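About the Koston Board Room

Category: About Us | Who We Are

The Koston Board Room is a small school for xiangqi, or Chinese chess. Afia Gyamfi and Robel Wolde opened it after several years of playing in each other's kitchens, and the two of them still teach most of the classes. Anju Awasthi runs the children's groups, and Samina Arain looks after enrollment and the lending shelf.

We teach beginners first. Most people who come to us know some Western chess or none at all, and many can't read a single Chinese character. That is fine. A full set has 32 pieces, 16 to a side, and there are only seven kinds to learn. Some of them are written differently for each side – the general is one character in black and another in red – so the first class is spent sorting and naming pieces. The rules come in the second.

Classes run for an hour and a half. Students play on whatever we have, from folding boards to printed sheets that roll up and go in a bag. The lending shelf holds two sets for each group, and a set can go home for a week. Please check the bag before you bring it back. Soldiers go missing more than anything else.

We also keep a library of 300 books and pamphlets on openings and endgames, most of them given to us by Shabnam Jadoon, who taught at Iltier before she retired. They can be read in the room but not borrowed.
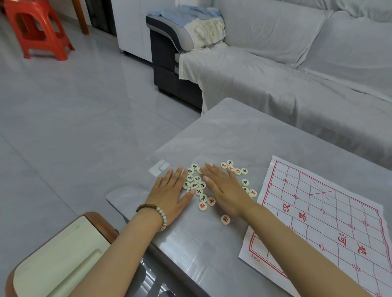 Do I need to bring my own set?

Sets are provided for every class, and beginners are better off waiting a few weeks before buying one. Samina can tell you which sizes are easy to read and handle.

New beginner groups start in November. To join one, speak to Samina at the front desk or leave your name on the sheet by the door. Children under eight should come with an adult.

2 comments | 300 shares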